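Old Toys, New Owners: my final report for Consumer Studies

So my project was on toy resale, meaning what happens when a kid's toy gets sold on to another family, and whether the person buying it gets told what they need to know. I picked it because my aunt bought my cousin a talking bear last February and it still called her by some other girl's name. My partner for the survey part was Hòa Đặng (thank you Hòa, you have the patience of a saint), and Diệp Văn read my drafts and crossed out a lot of exclamation points. Sorry, Diệp, a few crept back in!

What I did

I had two parts. First I went through secondhand toy listings on the Pellcombe swap board and wrote down what each seller mentioned: age range, missing pieces, the original box, batteries, cleaning, and anything about accounts or saved names. I read 600 listings. It took way longer than I planned, and my spreadsheet has a column called "???" that I never did rename. Second, Hòa and I sent a short survey to parents in Pellcombe and Harkcombe who had bought a used toy in the past year, and we got 143 of them back.

What the listings said

Sellers love to talk about condition. "Like new" was everywhere, sometimes on things with a wheel gone. Missing pieces got mentioned pretty often too, mostly for puzzles and building sets, I guess from fear of an angry message later. Age range was hit or miss. The part I cared about most was toys that connect to a phone, and there the listings were really thin. I kept seeing the Botska talking bear, the same kind my aunt bought, and only 2 of the sellers said they had reset it first. Two! I went back and checked my notes because I thought I'd skipped some.

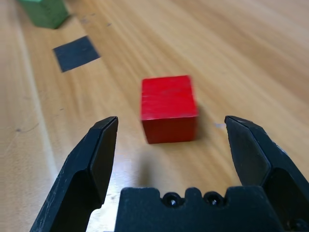
Cleaning was the other gap. People wrote "from a smoke-free home" a lot, but very few said if they'd washed anything. Plush toys were the worst for this. I messaged a seller to ask how she cleaned a stuffed rabbit and she knocked a dollar off the price without answering, so I put that under "???" too.

What the parents said

Most parents in our survey told us they go by price first and photos second. Hardly any had looked up a recall before buying, and a bunch wrote in the comments that they didn't know you could. My favorite answer was from a dad who buys all his kids' toys at Giáp, the little thrift store by the Harkcombe bus stop, and said he shakes everything next to his ear before paying. I tried it. You do hear loose screws.

Problems with my project

We sent the survey through two school newsletters, so we mostly reached parents who read newsletters. I also changed how I sorted "age range" partway through the listings and had to redo a big chunk, and I may have missed a few. And I only looked at one swap board, so I can't say much about other towns.

What I'd do next

I'd like to write a one-page checklist for sellers: reset it, wipe it down, count the pieces, say the age on the label. Hòa wants to translate it into Vietnamese, and we asked the swap board if they'd pin it at the top. No answer yet.

Turned in 3 April 2020. The spreadsheet is in the class folder under my name, second tab.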